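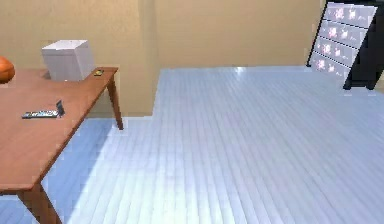

红褐色木桌，桌面后侧放着一个白色方盒（渲染图）

讲稿备注：小户型租客怎样挑旧家具

第1页
先报一下来历。我在埃克维尔（Erkville）做二手家具中介，前后换过3个店面，现在的店在马里尼奥街（Marinho）。今天讲桌子，椅子和柜子留到下半场。

第2页
预算。餐桌的价位我一般定在300到1000之间。低于300的，运费常常比桌子还贵。高于1000，租客搬家时多半舍不得扔又带不走。
（这里停一下，问在座的上次搬家丢了什么。）

第3页
量尺寸。先量门，再量楼梯转角，最后才量房间。很多人倒过来做。纽尔克港（Nurkport）那批老楼的转角特别窄，桌腿拆不下来的基本上不去。卖家说“能拆”，请他当面拆一次。

第4页
看结构。蹲下来看桌腿和横撑的接合处。用手推桌角，左右各一次，前后各一次。有晃动先找螺丝，螺丝拧紧还晃，就是榫头松了，重新上胶要算进价钱里。
安塞尔莫·莫拉（Anselmo Moura）教过我一个办法：把耳朵贴近桌面，另一只手敲底面，声音发闷的地方往往受过潮。他修了多年桌子，我照做到现在。

第5页
表面处理。水印和浅划痕可以打蜡，烫痕要打磨。打磨之前先确认是实木还是贴皮，贴皮很薄，磨穿了补不回来。蜡上完隔夜再放东西。
（奥尔内罗（Ornero）那张桌子的事有时间就讲，没时间跳过。）

第6页
摆放。桌子靠窗，长边和窗平行，白天写字不用开灯。离暖气远一点，木头怕干。过道留够拉开椅子的宽度。

第7页
转手。5月是退租高峰，出手要提前挂出去。照片在上午拍，瑕疵单独拍清楚，省得买家上门再砍价。

提问时间留5分钟。有人问运输保险的话，请他会后来找我，价目表在门口桌上。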